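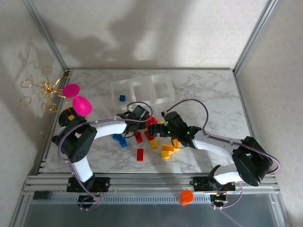 Cell 2, brick sort. Tray behind the left gripper, one dark-blue brick in the left compartment.

2/17/18, Hultimley bench room. Entry by D. Cisternas.

Purpose of the cell is unchanged: work out how returned brick sets get sorted into compartment trays with two arms before we commit Clemurance to anything on the returns floor. Returns currently does it by hand, two people to a table, and Dymphna Doherty's crew has been asking since September what the arms will take over and what they won't. I owe her a straight answer, so this entry is partly for her.

Sort rule for now: one color per compartment, blue on the left. Red and yellow can swap between the other two, but fix it before a run and write it on the sheet. The rule is the returns floor's own.

Settings. Closing force down one step on both grippers from the last entry. Approach speed left alone. Minimum distance between the two wrists over the pile is still the conservative value Jae-hoon put in. It costs time whenever both arms want bricks from the middle, and one arm ends up holding while the other clears. I would leave it until the handover logic is rewritten.

Pick order. Nearest brick first is simple but bad for clusters. If bricks lean on each other, taking the near one shifts the rest and the position list is stale. Jae-hoon wants to take isolated bricks first, then work inward, refreshing positions after every pick inside a cluster. Agreed. He will write it up separately with the log format.

Bricks at a steep angle are the weak point. Fingers close on an edge, the brick rotates, and it gets placed crooked or dropped short of the tray. A person tips it flat with one finger without noticing. We could program a nudge, but a nudge adds a cycle and sometimes moves the neighbors. Open item.

Cables. Check the sleeve loop above each wrist before every session, and the ties near the base. The thin wires under the grippers should be dressed closer in. They hang low enough to worry me when an arm reaches across the pile.

Target from Clemurance is 500 bricks in a run with no hand inside the enclosure. Best so far is 138, Thursday's log, stopped by a double pick. I have asked that the 138 not be quoted upstairs as a rate. It says how long the cell went unattended and has no bearing on speed against a person.

What changes for returns. Met with Dymphna and Sorcha Hanrahan for 20 minutes. Notes as taken:

Sorting by color would move to the cell. Inspection stays with people. The cell has no check for bite marks, cracks or off-brand bricks, and none is planned.

Someone has to load the pile, change trays and clear stops. Dymphna expects this to land on whoever sits closest, on top of their own table. She wants it as a named duty on the shift sheet with the time allowed for it. I think she is right. Every stop in our log took a person away from something else, and we do not record that side at all.

Sorcha H. asked who is at fault when a mixed tray goes out. At present the sorter initials the tray slip. With the cell there is no initial. Proposal is that the person changing the tray checks it and initials, but then checking must be counted as work. Not settled.

Wrist strain came up. Two sorters have asked for rotation off the tables and would welcome the cell. Two others like the sorting and do not want to spend the day on inspection under the lamp. Dymphna will collect this properly and not through me.

Headcount question was asked. I said I had not been told anything and would pass it to Sorcha Daly. Passed on the same afternoon, no reply yet.

To do:
Jae-hoon: isolated-first pick order, log format.
Me: wire dressing, add a column to the log for who cleared each stop and how long they were away from their table.
Me: ask Fasitz for the softer finger pads, 4 sets, and the lead time.
Sorcha Daly: answer on headcount, in writing, to Dymphna.
Dymphna: draft of the named duty for the shift sheet.

Next session uses the same trays. Do not change tray type and pick order in the same week.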